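Sutside Student Robotics Board > Simulation and Control > Shelf task, gripper stops before the middle compartment

gomow_second_year
Posted 23 Mar 2023

Hello everyone. I am in the Gomow team (six students, all second year) and we do the shelf task for the course project. The task is the simulated one, where the arm must put a small block inside the middle compartment of the organizer and then come back out without touching the dividers. We must show it working in May.

I will describe the problem as exactly as I can. The arm picks the block correctly. It moves to the organizer, goes in, and releases. Very often the block does not stay where we released it. It slides or tips, and in the log its final height is not the height of the shelf floor. It is a little less, as if one edge has gone down into something. In the left compartment the same code gives much better results.

What we have tried already:

1. Lower release height. We release 6 mm above the floor. A lower release made the fingers touch the front lip.

2. Slower approach. No difference, except that every run takes longer.

3. Empty run with the wrist camera, to look at the organizer from close. I attach one view, from when the arm was still low in front of it.

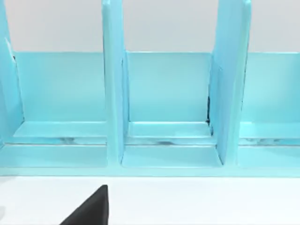
4. More friction on the block. This helped a bit, but I do not like it, because the assignment says that we should not change the object parameters without writing a justification.

My question is whether the fault is in our placing code or in the organizer model. I have asked my teammates and we are three against three, so please help us decide.

Thank you in advance for your time.

torque_and_tea
Reply

Look at the right inner corner of the middle compartment, where the back panel should meet the divider. There is a thin black vertical line. To me it looks like a gap between the two surfaces. If the collision mesh has the same gap, a corner of your block can get caught there when you push it too deep.

How far back do you release? If you aim at the rear part of the floor, I would first move the target forward and run it again before you change anything else.

gomow_second_year
Reply

Thank you, I did not notice the black line before. I believed it was a normal shadow. We release at the back, yes, because the assignment gives more points for a deep placement.

lena_not_lena
Reply

I don't agree that the gap is the main problem. A gap so narrow will not take a block, unless the block is very thin. Yours is not.

I would look at the floor. It is not one flat surface, it has a step toward the back, so you have a front strip and a rear strip. There is also a thin seam running across between them, with gray streaks on it. If your planner thinks that the floor is one plane, then you release at a correct height for one strip and a wrong height for the other. A block which lands half on the step will tip, and the friction is then only hiding it.

We had the same organizer last year in the Appiah group and we lost two weeks with this.

torque_and_tea
Reply

But the step goes through all the compartments, and the left one works for them. The black line I see only in the middle one. So how does the step explain the difference?

lena_not_lena
Reply

The left one works "much better," they did not write that it works. I would like to see the numbers. Also their approach angle to the left compartment is surely different, so the block arrives turned in another way.

gomow_second_year
Reply

You are right to ask. I apologize that I did not give the numbers in the first message. We made 60 runs for each compartment, with the start position of the block a little random. I will ask my teammate for the table and post the results when I am sure they are counted correctly. He saved them in two different formats.

About the angle: yes, it is different. For the left compartment the wrist is turned more, so that the finger does not hit the central divider.

drerkow_lab_helper
Reply

I help with this course at the Drerkow lab, so I will not give you the full solution, but I can say a few things.

The visual mesh and the collision mesh are separate files. What the camera shows you is only the visual one. A dark line in the render can be a true opening in the geometry or it can be only how the renderer shades the corner, and from one view I would not bet on either. Please turn on the collision display and look at the same corner again. It is a matter of five minutes and then the discussion above has an answer.

The same is valid for the seam. The streaks can come from reflections. Check the contact points in the log at the moment after release. If the contact is on the edge of the step, you have it.

About friction: changing it is permitted if you justify it. "It works better" was not accepted as a justification last year.

kettle_bot
Reply

Small remark from another team. We stopped caring about the step completely. We train a policy with 2000 demonstrations and it learned to put the block on the front strip by itself. Fewer points for depth, but it is stable.

lena_not_lena
Reply

This is a valid strategy for the points, but I think it is a pity for the learning. You don't know why it works, and in May they will ask you.

kettle_bot
Reply

They will ask and I will say that the data preferred the front strip :) We have also another course with an exam in the same week. Not every team has the time to study the geometry of a shelf.

gomow_second_year
Reply

I have now turned on the collision display, thank you to the lab helper for the advice. In the collision mesh the corner is closed. There is no gap at all there, so the black line belongs only to the visual model. But the step is present and it is higher than I expected, and our planner has a single height for the whole floor.

So the three teammates who said "placing code" were correct. I was in the other three.

torque_and_tea
Reply

Okay, then I was wrong about the corner. I would still report the visual mesh to the course staff. Somebody who trains from camera pictures can have trouble with that line.

drerkow_lab_helper
Reply

Please report it, yes. Use the form on the course page and write which version of the model you have.

gomow_second_year
Reply

Reported. We now use two floor heights and choose by the depth of the target. The first short test looks good but it is too short to say more. We leave about 900 runs for the night, all three compartments, with the original friction. I will write the results in this same thread so that it is easy to find for the teams of next year.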